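Home | Guides | Grippers | Two-Arm Table | Downloads | Contact

5 min read

Section 4: Comparing two grippers on the two-arm table 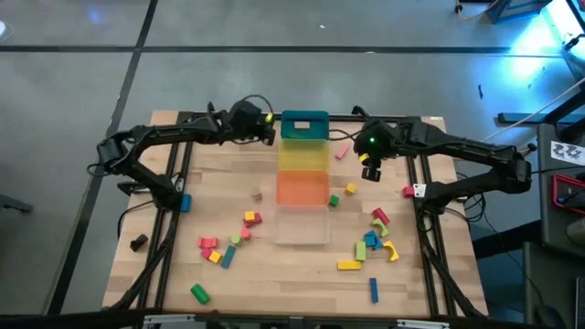 Bernadette Corrigan wrote in after the last edition to ask that the swap test come before the speed test, as her group had run them the other way and had to repeat a day of picks. The steps are now in the order she asked for.

Use this section when the Eddale and Conneely grippers are to be tried on the same arms with the same blocks. Both arms must have passed the joint check in Section 3.

4.1 Before you start

1. Set both arms to HOLD in the Zamdale controller.
2. Place the four bins in one straight line down the middle of the table, back to front: teal, yellow, orange, clear. Seat each bin flat.
3. Spread the wooden blocks on both sides of the line. Use a mix of cubes, arches, cylinders and long bars. Stack one cube on another block if you want to include a stacked pick.
4. Move each arm by hand through its full reach. The cable at the gripper must follow without pulling.

Note: Long bars are the hardest pieces to place well. Lay some of them at an angle to the rails – a bar that lines up with the fingers tells you very little.

CAUTION: Keep hands outside the rails whenever HOLD is off. The arms can reach each other near the middle of the table.

4.2 Set the grip force

5. Open Tools, then Gripper, and choose the left arm.
6. Enter 50 as the starting force value. Save.
7. Do the same for the right arm.
8. Close each gripper on a cube and lift it clear of the table. If the cube slips, raise the value one step and try again.
9. Write down the final value for each arm. They do not have to match.

4.3 Run the swap test

10. Load program 253. Each arm picks only from its own side and drops into the bin named on screen.
11. Press RUN and let the program finish. Do not put dropped blocks back during a run.
12. Return to HOLD, unmount both grippers, and exchange them left for right.
13. Repeat steps 5 to 9, then run program 253 again.

Note: If one gripper does worse on both sides, the fault is likely in the gripper. If the poor results stay with one side, check that arm before going further.

4.4 Run the speed test

14. Load program 388. It uses the same picks at a higher arm speed.
15. Run it once with the grippers as they are and once after exchanging them.
16. Save the log under the name of the person running the test.

CAUTION: Cylinders may roll after a missed pick. Wait for the arms to stop and set HOLD before you reach for one.

4.5 Error 3516

This code means that a gripper closed without reporting its finger position. Set HOLD, reseat the plug at the wrist, and clear the error. If it comes back, change the cable. Restart the program from the first pick – partial logs cannot be joined.

Continue to Section 5: Reading the logs.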